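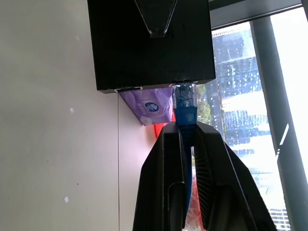
Flandine Głowacki
Lab technician and diary keeper

Diary > Visits > Sollora open day
Last updated March 17, 2023

Well, I finally got to the open day at Sollora, and I'm so glad I went! I stayed far longer than I meant to, watching the gripper bring a blue network cable up to the port on a black box - such a fiddly little job, and one I grumble over every week at work. They gave us 90 minutes and I wanted 100 more. Tea afterward, then the slow bus back to Vulness.

This site uses cookies.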